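Workshop Notes > Environmental Management > Drodport Site

Waste Segregation Records, Notebook Entry

2026-09-14

Reading time: 2 min

Reviewed the August waste transfer notes for the Drodport workshop ahead of the surveillance audit. The register lists 134 consignments. Of these, 12 carry the old waste code for solvent rags, which was withdrawn when Plikbridge took over the collection contract. The weights agree with the carrier's tickets in every case. The fault lies in our template, which was never reissued after the change.

The 12 entries have been marked for correction. The originals are to remain legible, with the new code entered beside the old one and initialed. Colleagues are asked not to overwrite the spreadsheet copy until the paper set has been completed.

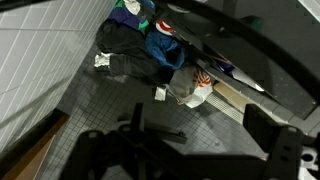
Two further points arose from the review. The spill kit inspection log has no entry for bay 5, although the kit itself was found sealed and within date. The Doherty procedure still refers to the Zitville store as the holding point for used oil, and that store was closed in the spring. Both items have been entered as minor nonconformities, with document control as owner.

Outstanding: confirm with Plikbridge whether aerosols may share a cage with empty metal tins. The contract schedule and the cage label do not agree on this.

Recent entries
Oil Interceptor Readings, Drodport
Legal Register: Changes to Note
Compressed Air Leak Survey, Part 2
Doherty Procedure: Draft Comments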